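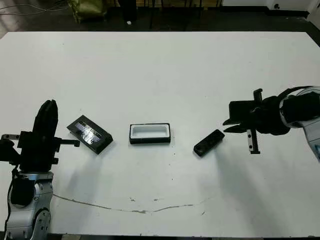 Radwa El Ouafi has been designing small boxes for Gurow since she left college, and she still keeps the first one she got paid for. It held a watch strap. The lid was too tight, and customers had to shake it until the bottom half dropped off.

"I thought a tight lid meant quality," she said. "The client thought so too, until the returns came in. People were tearing the corners."

Gurow makes short runs of retail packaging for companies that sell small things: straps, chargers, earphones, card readers. An order can be as low as 100 boxes. El Ouafi works with Anselmo Aguiar, who cuts the inserts, and the two of them share a workshop with a long sink at one end and shelves of board at the other.

I asked her where a new box starts.

"With the product in my hand. I don't want a drawing. If a client sends me a drawing, I ask for the product, and if they say it isn't ready, I ask for a dummy with the right weight. A drawing doesn't tell you which end is heavy."

The insert comes next. Most of her boxes use foam with a pocket cut in it, and she spends more hours on the pocket than on the outside. If it is too loose, the product slides around during shipping. If it is too snug, there is nowhere for a finger to go.

"You need a place to get hold of the thing," she said. "I see expensive boxes where you have to turn the whole box over and tap it out. That happened with one of ours for Flaltska. Anselmo added a notch on the short side and we redid the lot."

Aguiar remembers it less calmly. "We redid 21 cartons of inserts," he said. "By hand, because the cutting die was already made. I had a blade in my hand until April was over."

White foam is the usual choice at Gurow, though it picks up dirt. El Ouafi likes it inside a black box because a packer can tell at a glance if the pocket is filled. Gray foam hides fingerprints better, and Aguiar would use it for everything if it were up to him. They have had this argument for years and she did not seem interested in ending it on my account. 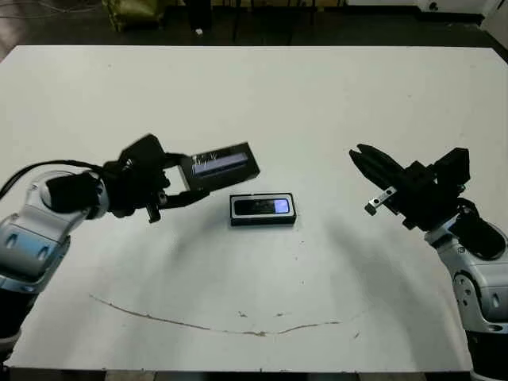

Windows are the part of the job clients ask for most, and El Ouafi tries to talk some of them out of it. A window costs more, scratches easily, and leaves less board to hold the box square. It also changes how the whole thing looks from one box to the next. One has a black border around a clear, pale blue and white panel with faint marks inside that look like spikes or blades of grass. Another, lying flat on the white table, is mostly dark in the window, with a bright lavender-blue area at one end. "Shoppers look at the window first," she said. "So you have to decide what goes behind it, and you have to decide early."

She tests windows under different lights. A shiny surface can be readable at a desk and turn into pure glare under a ceiling fixture. The same goes for mirror-finish labels, which she has used on two projects and does not plan to use again unless a client insists.

"Shehata insisted," she said. "They wanted silver. I tilted it this way and that way in front of them and asked them to read me the name. They still wanted silver. Fine, it's their box."

I wanted to know how she decides a box is finished. She said she gives it to 10 people who have never seen it and watches them open it and close it again. She doesn't tell them anything. The closing matters as much to her as the opening, because stores repack returned items and a box that goes back together crooked ends up in the discount bin.

Lahcen Younis, who runs the shipping side, gets the last look. He stacks the samples, leaves them overnight under a load, and checks the corners in the morning. He has rejected boxes that El Ouafi was proud of.

"He's usually right," she said. "I don't always tell him."

Her current job is a set of low, flat boxes for Brandex, in two sizes that have to share one outer carton. The smaller size is done. The larger one had come back from Younis that morning with a soft corner, and when I left she was cutting a new strip of board for it.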